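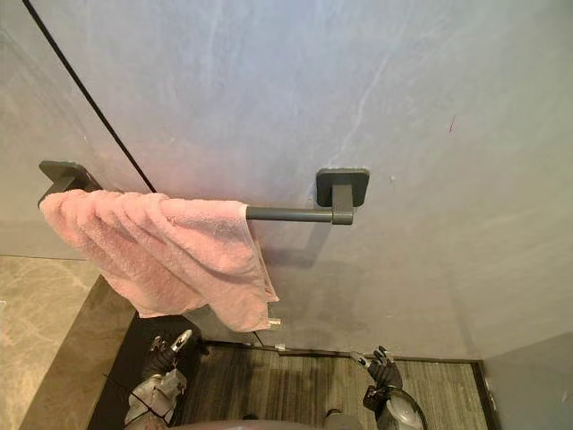 Grerkivell Children's Library — Young Makers Club

How do you plan for a robot?

Buying a robot takes more than picking one from a catalog. You have to know what job it will do, where it will work and what it will cost after the first day.

Start with the job. Say you want a robot to handle towels in a bathroom. Cloth bends and slides, so a robot needs hands that can pinch and let go. A hand with several jointed fingers can try this. It also has more parts that can wear out, and those parts go on the shopping list.

Next, measure the room. A robot with two arms needs space to reach forward and space to turn. Write down the width of the door, too.

Then make a budget. Jadwiga Ziółkowski, who runs our club, uses a sheet with 6 lines:

Robot
Hands
Spare parts
Power and charging
Training for people
Repairs

Many first budgets have only the top line filled in. Repairs are easy to forget — so is the time people spend learning to use the machine.

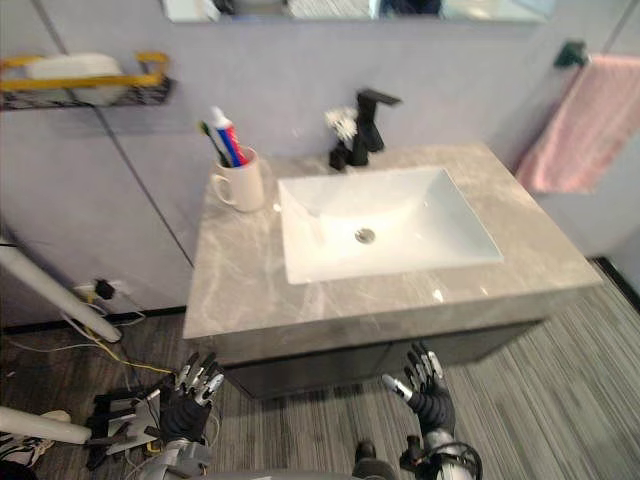
Does a robot with two hands cost twice as much as a robot with one?
Usually it costs less than twice as much, as both hands can share one body, one computer and one power supply.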